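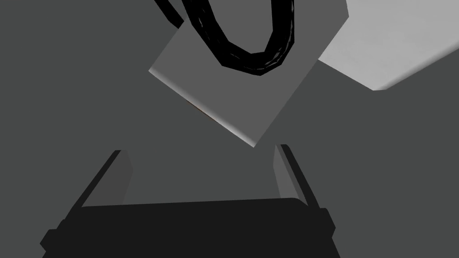

# About Plellon

Plellon is a family-owned bakery supply company. We sell flour, yeast, sugar, baking fats and packaging to independent bakeries, school kitchens, diners and a few hotels. We do not sell to the general public, although we get asked most weeks.

The company began as the buying arm of three bakeries in the same county that were tired of paying small-order prices. They pooled their flour orders, rented half a barn, and drove the bags around in a borrowed truck. Other bakeries asked to join. After two years the buying arm had more work than the bakeries did, and it was set up as a company of its own. Two of the three founding bakeries are still customers. The third closed when its owners retired, and its deck oven is in our test kitchen, where it gets used most mornings.

## What we carry

Our catalog has 1114 items. Flour is the largest part of it by weight and the part we know best. We stock bread, all-purpose, pastry, cake, whole wheat, white and dark rye, spelt, and semolina. Most of it comes in 50-pound bags. Rye and spelt can be ordered in 25-pound bags, as many shops go through them slowly.

We also mill a small amount ourselves under the Nernari name. Nernari flours are stone-ground whole grain, milled to order and shipped within two working days. They are not enriched and have a shorter shelf life than roller-milled flour. Please keep them cool and use the oldest bag first.

Other things we keep on the shelf:

- Fresh, active dry and instant yeast
- Malt syrup and diastatic malt powder
- Butter, shortening and lard
- Granulated, brown, powdered and pearl sugar
- Poppy, sesame, caraway and flax seed
- Pan liners, bread bags, cake boxes and string

If you use something we don't carry, ask. We add a line when two or more customers will take it regularly.

## Where we are

The warehouse and office are in the old Jelínek feed building, next to the rail spur. The Jelínek name is still painted on the north wall and we have left it there, partly because drivers use it to find us. The loading dock is at the back. Customers picking up their own orders should come to the side door and ring the bell.

In 2014 we took over the Clorurside cold store across the road, which had been used for apples. It now holds butter, fresh yeast and frozen fruit. Before that we rented cold space in another town, and every dairy order meant a second stop for the truck.

## Deliveries

We run our own trucks and deliver to some 400 kitchens. Each customer has a fixed delivery day. Orders need to be in by noon the day before. The minimum order for delivery is 14 bags of flour or the equivalent in other goods. There is no minimum for pickup.

Our drivers bring goods inside and stack them where you want them, on one floor. They will not carry flour up or down stairs. If your storage is in a basement, talk to the office before you open an account and we will try to work something out with a ramp or a hand truck.

Check your order while the driver is there. Torn or wet bags go straight back on the truck and are credited the same day. Shortages reported later take longer to settle, as we have to look through the loading sheets.

## Test kitchen

Flour changes from one harvest to the next. When a new crop comes in, we bake the same plain white loaf and the same rye with it and write down the water, mixing time and proof. The results go out with the invoices as a one-page sheet. Many customers tell us they tape it up by the mixer.

The kitchen can be booked by customers who want to try a recipe before changing flours. Bookings are for a half day and are free. Bring your own pans if you need an odd size. The kitchen closes for cleaning and oven repairs every February.

## Opening an account

Fill out the account form and send it in with a copy of your business license or resale certificate. New accounts pay on delivery for the first three months. After that you can ask for 30-day terms.

Price lists are sent out when prices change, with two weeks' notice for flour. Butter moves too fast for that, so call for the current price.

The office line is extension 667. It is answered from 6 a.m. to 3 p.m. on delivery days. Outside those hours, leave a message with your account number and the name of the bakery.

*Page last updated Dec 20, 2021*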